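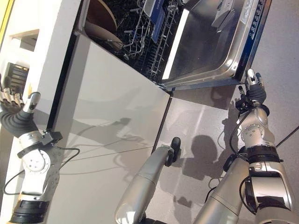 Big plates blocking the spray arm, who's right here?

waltbridge_kitchen
Posted May 13, 2023

Okay, settle something for my household. We eat off these big round brown dishes and I always stand them up at the side of the rack, one behind the other. My other half insists they shadow everything next to them and that's why the glasses come out gritty. I say the glasses are gritty because the filter hasn't been cleaned in forever (my job, I know, I know).

The machine is a built-in Luremau, 5 years old. Cycle is the long one. We have hard water. Go!

pans_and_pots
Your other half is right, sorry. A large dish standing close to the middle works like a wall. Face them toward the center and leave an empty slot between them and whatever comes next. Mine did the same thing until I gave the big ones a bit of breathing room.

Also, is the one in front leaning? It looks that way to me. A leaning plate covers twice the space and it can drop down far enough to stop the arm. Spin the arm by hand before you start it.

oldgrout
I'll disagree with pans_and_pots. Grit is a filter problem. Plates in the wrong spot give you dirty glasses, sure, but dirty with whatever was on them to begin with. Sandy stuff all over everything means the water is carrying it around. Pull the filter, take an old toothbrush to it under the hot tap, done. It took me 20 minutes the first time and that included finding the toothbrush.

waltbridge_kitchen
Ha, thank you oldgrout, I'm reading that one out loud at dinner.

pans_and_pots
Read mine out too! 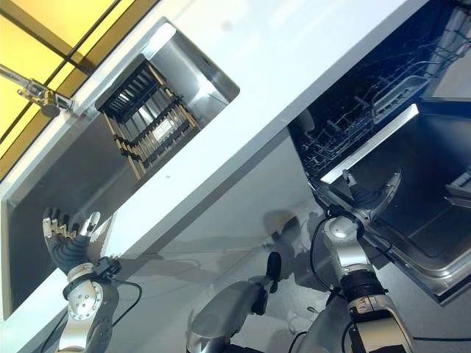
bermudez_blue
Different question from the same camp — does anyone else hand wash half of it anyway? We moved in November and I told myself I'd use the dishwasher for everything, and three weeks later I was back at the sink with a sponge. Wood spoons, the good knives, the cutting board, none of that goes in the machine. What I really want is a setup like the one there, with the wood-colored drying rack right down in the sink and the counter left alone. Ours sits on the counter and takes up all the room between the stove and the wall, plus there's always a puddle under it. I didn't know people kept them in the basin.

oldgrout
We tried that. Great until you need to drain pasta.

bermudez_blue
Okay but how often do you drain pasta?

oldgrout
In this house? Constantly.

prestby_nell
I've had one in the sink for years and I love it. You lift it out when you need the sink and put it back after, it's not a big deal. Only thing I'd say is if it's real wood, take it out overnight and stand it on its end to dry. My first one went black at the bottom and smelled like a pond.

As for the original question, I think you're both right. Clean the filter AND move the big dishes. Then run it with rinse aid and see. If it's still gritty after 3 loads I'd look at the little holes in the spray arm, they clog up with hard water and you can poke them clear with a toothpick.

waltbridge_kitchen
Update for anyone still reading. Filter is out and it was disgusting. I'm not going into detail. Found a cherry pit, a twist tie and part of a label off a jar. Running it tonight with the brown dishes spaced out too — which pans_and_pots will claim as a win, I'm sure.

pans_and_pots
I absolutely will.

oldgrout
You changed both things at once, so now you'll never know which it was. Put the dishes back how they were and run it with only the clean filter first.

waltbridge_kitchen
Too late, it's already going. Will report on the glasses tomorrow.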